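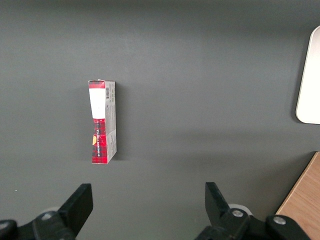
# Equipment plan and budget for the carton handling cell

Group project report, second draft
2018-12-24

## 1. Purpose

This report sets out what the group proposes to buy for the carton handling cell, what it will borrow, and what it will leave until June. The cell has to pick small retail cartons off a flat surface and place them in a tray. The total allowance from the department is £1598, including delivery. The arm is already in the laboratory and is not charged to the project.

## 2. Requirements

The cartons are light, so payload did not decide anything. The points that did were:

- jaw opening, with enough clearance to come down on either side of an upright carton
- grip force that can be set low, as thin card creases easily at the corners
- a camera at the wrist, so that the fingers and the target are seen together
- a work surface that is dull and plain, to keep reflections out of the camera view

Tall, narrow cartons are the hard case. They tip if one finger touches before the other, and the approach has to be centred before the jaws close. A carton standing left of the gap between the fingers needs a sideways correction first.

## 3. Options for the gripper

Two suppliers were asked for quotations. Gruber offered a two-finger electric gripper at £700 with a mounting plate. Tevico offered a cheaper pneumatic unit, but the laboratory has no air line near the bench and a small compressor would have used up the saving. The Tevico unit also has no simple way to change force between picks.

The Gruber unit was chosen. Its flat fingers can be unbolted and replaced, and the group intends to try soft pads on them before paying for a second set.

## 4. Budget

| Item | Supplier | Cost (£) |
|---|---|---|
| Two-finger gripper and plate | Gruber | 700 |
| Wrist camera, bracket and cable | Lumeo | 510 |
| Control interface | Kevov | 230 |
| Dark matt surface sheet | Kevov | 70 |
| Finger pads | Gruber | 18 |
| Delivery | – | 70 |
| **Total** | | **1598** |

The table leaves no reserve. If a cable fails, the pads will be dropped from the order and cut from scrap rubber instead.

## 5. Items not bought

A separate overhead camera was considered and removed. It would help with finding cartons hidden behind the tray, but the wrist view is enough for one carton at a time. A lighting panel was also removed – diffuse room light gives soft shadows, and bright printed patterns such as tartan stand out well against dark grey.

Barcode reading is outside the present scope. It depends on which side of the carton faces the camera, and small print may need a better lens than the one quoted.

## 6. Ordering

The gripper and interface should be ordered together, as the connector type has to match. The camera can follow once the bracket drawing has been checked against the mounting plate. Any request for a spare finger set will go into the June round.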